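Off-white

Off-white is a family of colours close to white, usually with a slight cast of yellow, grey, pink or green. The term covers many shades sold under trade names, among them cream, ivory, bone, eggshell and parchment, and has no fixed boundary with either white or beige. In house painting it is the most common choice for interior walls and ceilings in Australia.

Composition

Off-white paint is normally a white base to which small amounts of tint have been added. The white pigment is almost always titanium dioxide. Raw umber, yellow oxide and lamp black are the usual tints, and a difference of a few drops in a four-litre tin is enough to shift the colour visibly. Painters doing a large job therefore often mix, or "box", all their tins together before starting.

Older limewash was naturally off-white owing to impurities in the lime. Lead-based whites tended to yellow in dark rooms, and many shades now called heritage creams were matched to aged samples of such paint.

Use in buildings

Off-white reflects slightly less light than pure white and produces less glare in rooms with large north-facing windows. It is favoured in rental housing, schools and offices, where walls are touched up piecemeal between full repaints. Marks and smudges show readily on flat finishes, which are also harder to wash than low-sheen or satin.
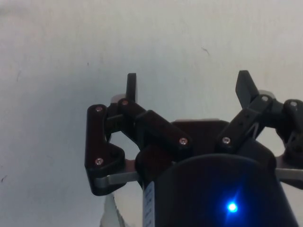 Grorkano, commenting on an earlier version of this article, objected that sheen matters more than colour in touch-ups, and that a patch of the correct off-white in the wrong sheen will always stand out under side light. Most trade guides agree, and advise repainting a wall from corner to corner.

Naming and standards

Manufacturers' names are not interchangeable. The Trirnthorpe range lists 26 off-whites, of which five are described as warm neutrals; the Sheehan range uses numbers only, and its shade 3745 is a grey-white with a faint green cast. Half-strength and quarter-strength versions of a shade contain proportionally less tint and are generally treated as separate colours.

See also: Beige; Limewash; Paint sheen; Whitewash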